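Path Robots Working Group, minutes of the April meeting
Upstairs room, start 6:10 p.m.

I took the notes again, so blame me for anything that sounds off. Deepak Sisodia ran the meeting. Present from our side were the Durkow route team, two people from Drurusska (who make the control software), and Mittal, the insurance folks, on the phone with a line that kept dropping. Dokberg sent apologies and a long email, which I get to below.

1. Last meeting's minutes

Accepted with one fix. I had written that the remote operator "can" stop the robot at any time. Deepak wants "must be able to," and he's right, it's a rule and it should read like one. Fixed in the shared copy.

2. Where the robot drives on a shared path

This took up most of the evening! The draft code of practice says a robot on a shared path "keeps to the right edge." Fine on a simple path. Drurusska asked what the right edge even means when a path has more than one surface, and then we were off for half an hour.

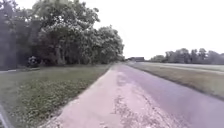 My own view, and I said so, is that the rule should talk about lanes first and edges second. People read a change of surface as a line, even when there's no paint on it, and they walk and ride accordingly. On the Durkow route we have pale concrete on the left with dark asphalt right next to it, and the concrete has a cracked, crumbling patch down its middle that I wouldn't want to send a loaded robot over at full speed. So if the code only says "keep right," it leaves out the part where the operator has to pick a surface and stick with it. Drurusska liked this but worried about robots crossing from one surface to the other in the middle of a run. We talked about the seam for a while (one of their testers thinks seams are worse than cracks, and I have no strong opinion).

Agreed wording for 4.2, read out loud twice so we'd all heard the same thing: "Where a path has two or more surfaces side by side, the operator chooses one before the run and records the choice. The robot changes surface only to avoid a person, an animal or an obstacle, and slows down before it does."

Mittal asked for "records the choice" to mean a written record with a name on it, and that went in as a note under the rule.

3. Worn surfaces

The old draft said "avoid damaged paving," and we all agreed that's too loose to be any use. Damaged compared to what? Somebody suggested a crack width. I was against it, as I can't picture a route walker kneeling down with a ruler every morning, and Deepak pointed out that loose bits can throw a wheel off just as well as a crack can. We settled on having the route walker mark rough stretches on the route map before the first run, with a speed cap for each one. The cap itself is up to the operator, but it has to be written down and the robot has to be set to it. Telling the remote person to "take it easy there" doesn't count. I've heard that one on the radio more than once and I may have said it myself.

Gravel and grit at the edge of the paving gets its own line in the walker's checklist. Drurusska will send me text for that.

4. Places where people sit or come out

Dokberg's email was mainly on this point. They want a slow zone at every bench, gate, side path and building entrance, with the robot slowing down whether or not its sensors pick anybody up. Drurusska thinks that's heavy-handed on a long open path with a clear view, and they'd like it to kick in only when a person is detected. I went back and forth, to tell the truth. The robots do spot people well in the open. But a bench back under the trees, in deep shade, is exactly where I'd want the extra margin, and kids get up from benches fast and without looking.

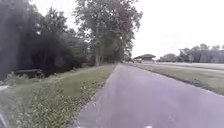
Durkow route, asphalt stretch with the bench under the trees on the left and the low building farther along.

We had a show of hands and the slow zone stays in for benches and building entrances. Side paths and gates are parked until next time. Mittal was off the line again for the vote, so I called back and read them the result, and they had no objection.

One more thing under this item. Deepak wants the code to say plainly that a robot never stops on the paving directly in front of a bench to wait for instructions. It should carry on past and pull in where there's room. No argument from anyone, so that's 4.5.

5. Going onto the grass

Short one. Can the robot leave the paving to let people by? Drurusska says the wheels can handle short grass. I asked about taller clumps and weeds close to the edge, which can hide a drop or a rock, and they admitted they'd rather stay off those. The rule for now is that the robot stays on the paving and stops at the side, and it goes onto grass only if a route walker has checked that spot and marked it on the map as a pull-in. Needs a proper definition of "checked." I'll have a go at one.

6. Logs

Operators keep the run log for each route, including every stop, every change of surface and every manual takeover. We looked at a sample log with 600 entries and it was nearly unreadable, mainly due to the software writing a new line each time the robot corrected its heading by a hair. Drurusska will filter those out of the summary but keep them in the full file. Mittal wants the full file kept. How long for is still open, and they'll come back with a proposal.

7. Comments on the draft

We have 19 written comments so far. Deepak and I will sort them by section and send the list around. Please don't send new ones as replies to the old email thread, I'm losing them in there!

Actions

Me: clean copy of 4.2 and 4.5, first try at "checked" for the grass rule.
Deepak: sort comments with me, answer Dokberg on the slow zones.
Drurusska: gravel and grit text, shorter log summary.
Mittal: proposal on how long to keep full logs.
Durkow team: route map with rough stretches and speed caps filled in.

Next meeting is in the same room at the same time. Finished at 8:25 p.m.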